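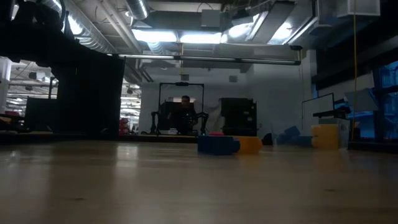
Chapter 8
Planning and Budgeting for a Robot Work Cell

What you will learn in this chapter

How to write a needs statement before you ask for a price
How to divide a budget between the robot and everything around it
How to compare two offers that do not contain the same things
How to plan the room, the power and the small supplies

Key words: needs statement, quotation, lead time, running cost, spare part, acceptance test

8.1 The price of the arm is not the price of the work

When a school or a small company decides to buy its first robot, the discussion usually begins with the arm. People compare the reach, the load and the price in the catalog. These are important numbers, and we will come to them in section 8.4. But in my experience of teaching this course, the arm is the part of the budget which gives the fewest surprises. The surprises come from the table, the cables, the mounting, the computers, the bins, the lights and the hours of the people.

Consider the case of Juter, a small training company. Its manager, Mireille Smadi, wanted to teach robots to sort toy blocks by hand control, so that her students could learn the full process with cheap and safe objects. She asked two suppliers, Guvon and Favton, for a quotation. The offer from Guvon was lower. She was ready to sign it when her colleague Shadi Atallah read both papers again and made a list of what each one did not include. The Guvon offer had no gripper fingers, no wrist camera and no installation. After these were added, the two offers were almost equal, and the one from Favton had the shorter lead time.

The lesson is simple. Before you compare prices, make the offers equal. Write one list of everything the cell needs to do its first day of work, and send the same list to every supplier.

8.2 The needs statement

A needs statement is a short text, not longer than 2 pages, which says what work must be done. It does not name a brand or a model. A good one answers the following questions.

What objects will the robot handle, and what are the smallest and the heaviest of them?
On what surface will they lie, and how is that surface lit?
Where do the objects go when the task is finished?
How many hours in a week will the cell be used, and by whom?
What else must be in the same room?

Students often skip the second question. A gripper with stiff fingers behaves differently over a hard table than over a soft mat, and a shiny surface can trouble a camera when the ceiling lights are strong. A mat costs very little if it is in the plan from the start. If it is found necessary after the acceptance test, somebody must write a new order and the work must wait.

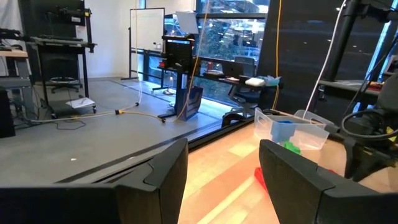 The last question, about the room, deserves a full afternoon. Walk through the space with a tape measure and a floor plan. Mark the windows, the sockets and the path by which a person comes to the table. Decide whether the cables will come from the ceiling or along the floor, and put the price of this decision in the budget under its own line. Jonalyn Rivera, who prepared the room plan for Juter, kept some 19 percent of the total for such items, and she used nearly all of it.

8.3 Small supplies

Small supplies are blocks, bins, tape, labels, cable ties and finger pads. They seem too cheap to plan. For this reason they are often bought in a hurry, one by one, and from different shops. Set a yearly amount for them and give one person the right to spend it without a signature. Keep the receipts together, because they will be your best source when you write the next budget.

Exercise 8.1
Choose a simple sorting task and write a needs statement for it. Exchange it with a classmate. Each of you should mark every sentence that names a product when it should name a need.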